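이번 달 살림 꼭지도 제가 맡았습니다. 지난 호에 수납 이야기를 쓰겠다고 예고해 놓고 텃밭 이야기로 지면을 다 써 버렸더니 여러 분이 항의(?) 메일을 주셨어요. 죄송합니다! 그래서 오늘은 작정하고 서랍 이야기만 하겠습니다. 노란 서랍 이야기요.

저희 집에는 일명 '어딘가에 있을 거야' 서랍이 있었습니다. 건전지, 고무줄, 나사 몇 개, 어디 열쇠인지 모를 열쇠, 다 쓴 줄 알았는데 반쯤 남은 풀. 이런 것들이 한 칸에 뒤엉켜 살다가, 뭐 하나 찾으려고 열면 꼭 앞쪽에 걸려서 안 열리는 그 서랍 말입니다. 우리 모임 식구들 집에도 하나씩은 있지요? 케르스틴 바우어파인트 씨는 두 개라고 하시던데, 저는 그 말을 듣고 마음이 조금 편해졌습니다 ㅎㅎ

5월에 큰맘 먹고 그 서랍을 뒤집어엎었어요. 바닥에 신문지를 깔고 전부 쏟았는데, 하필 그날 저녁에 손님이 오기로 되어 있어서 절반쯤 하다가 도로 쓸어 담았습니다. 두 번째 시도는 비 오는 일요일이었고, 그날은 점심도 대충 먹고 끝까지 갔습니다. 무엇을 버리고 무엇을 남길지는 생각보다 금방 정해졌어요. 오래 걸린 건 남긴 것들을 어디에 두느냐였습니다. 원래 서랍에 다시 넣으면 한 달도 못 가서 똑같아질 게 뻔했거든요.

그래서 작은 탁상용 서랍장에 눈을 돌렸습니다. 제 기준은 좀 까다로웠어요. 우선 색이 밝을 것. 어두운 색 서랍은 안에 든 게 잘 안 보여서 결국 손으로 더듬게 되더라고요. 그리고 칸이 너무 많지 않을 것. 칸이 많은 걸 쓰면 제가 분류에 욕심을 부리다가 중간에 포기한다는 걸 이미 한 번 겪었습니다. 마지막으로 서랍을 열어 둔 채로도 쓸 수 있을 것. 저는 뭘 하다가 서랍을 닫는 법이 없는 사람이라서요. (가족들은 이걸 단점이라고 부릅니다.)

결론은 노란색이었습니다. 저랑 같은 병이 있는 분들은 아시겠지만, 노란 물건은 하나를 들이면 주변에 자꾸 노란 게 늘어납니다. 서랍장 옆에 두는 공구함까지 노랑과 검정으로 맞춰 놓으면 보는 사람마다 한마디씩 하지요. 그래도 나뭇잎 무늬가 큼직한 벽지 앞에 두면 썩 잘 어울립니다.

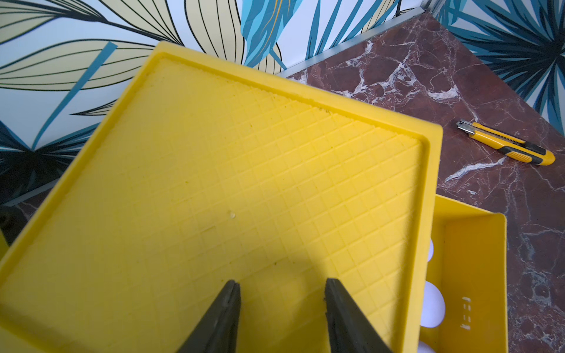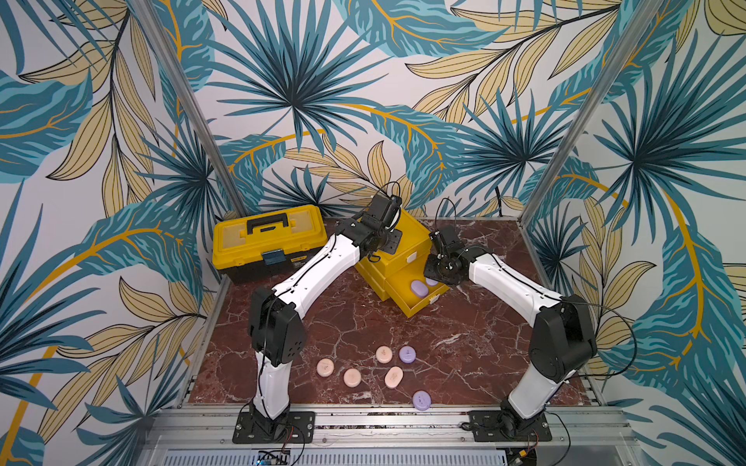
우리 모임 분들께 권하고 싶은 건 서랍 하나를 '비워 두는 칸'으로 정하는 방법이에요. 완전히 비우자는 말은 아니고, 두어 가지만 넣어 두고 더는 채우지 않는 칸을 하나 만드는 겁니다. 요한 번에 한 칸씩, 임시로 둘 물건은 무조건 거기로 갑니다. 택배 뜯은 칼, 읽다 만 설명서, 아이가 두고 간 장난감 조각까지요. 그러다 토요일 아침에 커피 마시면서 그 칸만 정리합니다. 오래 걸리지도 않아요. 라디오에서 노래 한두 곡 나오는 동안 끝나는 날도 있습니다.

오트마르 베게너 씨는 이 방법을 듣더니 자기는 못 한다고 딱 잘라 말씀하셨어요. 빈 칸을 보면 채우고 싶어서 못 견딘다고요. 그런 분들께는 칸 앞쪽에 종이를 한 장 붙여 두는 걸 권합니다. '잠깐'이라고만 써서요. 저는 처음에 '임시 보관'이라고 썼다가 너무 관공서 같아서 바꿨습니다.

쟁반 이야기도 해야겠네요. 바닥에 잔무늬가 있는 노란 플라스틱 쟁반, 저는 이런 걸 아주 좋아합니다. 매끈한 쟁반에 구슬이나 단추를 올려놓으면 조금만 기울어도 한쪽으로 쭉 몰리는데, 오톨도톨한 바닥은 그게 좀 덜한 것 같아요. 제 느낌이니까 너무 믿지는 마세요. 대신 무늬 사이에 먼지나 부스러기가 끼기 쉬워서 닦을 때 손이 갑니다. 저는 안 쓰는 칫솔에 주방 세제를 한 방울 묻혀서 가장자리부터 돌려 가며 문지르고, 미지근한 물로 헹군 다음 세워서 말립니다. 눕혀 말리면 테두리 안쪽에 물이 고여 얼룩이 남더라고요. 솔이 너무 뻣뻣하면 흠집이 나니까 부드러운 걸로 하시고요.

돈 이야기를 빼면 또 메일이 오겠지요. 쟁반은 굳이 새것을 살 필요가 없습니다. 저는 동네 벼룩시장에서 1,000원 주고 산 것도 있고, 그 옆자리에서 800원에 하나 더 데려온 것도 있어요. 깎아 달라고 한 건 아닌데 제가 너무 오래 들여다보고 있으니까 파시는 분이 먼저 깎아 주셨습니다. 서랍장은 사기 전에 꼭 서랍을 끝까지 한번 빼 보세요. 겉은 멀쩡해도 중간에 덜컥 걸리는 게 있습니다. 반대로 너무 헐거워서 살짝만 당겨도 통째로 빠지는 것도 있고요. 그런 건 발등에 떨어뜨려 본 사람만 압니다. 네, 접니다.

그리고 크기요! 하우케 바움가르트 씨가 줄자도 안 대 보고 서랍장을 주문했다가 선반에 안 들어가서 현관에 두고 쓰신다는 소식은 다들 들으셨을 겁니다. 이제는 현관 서랍장으로 아주 만족하신다니 다행이지만, 우리는 재고 삽시다. 놓을 자리의 폭만 재지 마시고, 서랍이 열렸을 때 앞으로 얼마나 나오는지도 꼭 보셔야 해요. 책상 모서리에 비스듬히 두면 공간을 덜 차지할 것 같지만 막상 서랍을 열어 보면 팔꿈치에 걸리기도 합니다. 며칠 아무렇게나 놓고 써 보다가 손이 편한 각도를 찾으면 그때 자리를 정하셔도 늦지 않아요.

자잘한 물건은 색으로 기억하는 게 저한테는 제일 잘 맞았습니다. 노란 서랍에 연보라색 물건을 넣어 두면 한눈에 들어와요. 이름표를 열심히 만들어 붙이던 시절도 있었는데, 글씨는 안 읽게 되고 색은 읽게 되더군요. 실패도 있었습니다. 노란 서랍에 노란 고무줄을 넣어 놓고 없어졌다고 한참을 찾았어요. 그 고무줄은 지금 유리병으로 이사 갔습니다.

아, 그리고 지난번에 플루몬트 쪽 모임에서 물건 바꿔 쓰기를 해 보자는 말이 나왔는데, 이번에 진짜로 합니다. 집에서 노는 쟁반, 칸막이, 작은 서랍장, 뚜껑 짝 맞는 통(짝 안 맞는 통은 정중히 사양합니다) 있으면 가져와 주세요. 날짜는 30/07/2026, 목요일 저녁이고 장소는 늘 모이던 그 방이에요. 얀니크 카스텐 씨가 차를 준비해 주시기로 했고, 저는 안 쓰는 칸막이를 한 보따리 들고 갑니다. 물건은 깨끗이 닦아서, 혹시 금이 간 데가 있으면 종이에 적어 붙여서 가져와 주시면 고맙겠습니다. 가져올 게 없는 분도 그냥 오세요. 가져갈 게 있을지도 모르잖아요.

다음 호에는 냉장고 문 쪽 칸 이야기를 쓸 생각입니다. 소스 병이 자꾸 넘어지는 분들, 요령이 있으면 저한테 먼저 알려 주세요. 저희 집 간장병은 어제도 누워 있었습니다.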